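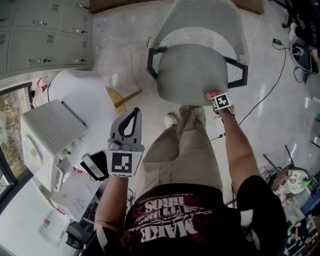

According to Kagiso Modise, the hardest habit to break is hurrying. People come in wanting to be good at the job, and for most of us being good at a job means being quick, and so the first afternoon's recordings tend to be full of grabs and lunges that would be no use to a learning system at all.

"I tell them to move the way you'd move if a child was copying you," Modise says. "Then they slow down, and after a while they even start to enjoy it."

I had come to Mokgethi in June to talk with him and with Charmaine Mahlangu about how the place gathers its examples, and I'll admit I had pictured something more like a laboratory and less like a busy shared workroom. They were both very generous with their time (and with the coffee), and we ended up talking until well past four.

Mahlangu runs the recording side. The system they are building, which they call Jatalach, is meant to learn ordinary household tasks from people doing them with grippers in their hands, and she decides which tasks go on the list and how they should be done. Cloth has taken up most of her spring. She had 461 recordings of cloth handling when we spoke, and she was not satisfied with them.

"A cup is a cup wherever you put it," she says. "A cloth is a different thing every time you let go of it. So I need to see it picked up by the corner, by the middle, from a heap, over the back of something. I want the clumsy ones too, where you miss the corner and go back for it, because the robot is going to miss as well, and somebody has to have shown it what going back looks like."

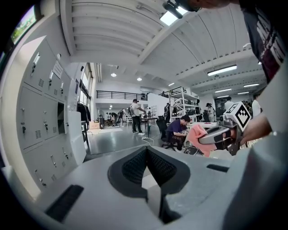

She is just as particular about who does the recording. Two people given the same towel will fold it two ways, she told me, and for a long time she tried to iron that out with written instructions that grew to 6 pages. Now the sheet is much shorter. It gives the starting position and the finish, and leaves the middle to the person.

Modise was against the change at first – he says so quite cheerfully – and feared the recordings would be too different from one another to teach anything. He has come around, mostly. He still wants every session to begin with five slow practice runs that are thrown away, and he still watches a good share of the footage himself in the evening, looking for moments when a gripper has drifted out of view or a hand has covered a marker.

"You get fond of it," he says. "I can tell who it is by how they let go of things. Some people open the grip and just wait, and some are already off to the next thing."

I asked them both what comes after cloth. Mahlangu said drawers, and Modise said more cloth, and they laughed in the way of people who have had that conversation before.

Comments

Zerkmont: Nice to read about the people for once. Do the practice runs really get deleted? I would have thought they'd be worth keeping.

Cemar: We tried long instructions with our group too and had the same trouble. Everybody got stiff and kept stopping to check the sheet.

Zerkmont: Same here, and the stiffness stayed even after we took the sheet away.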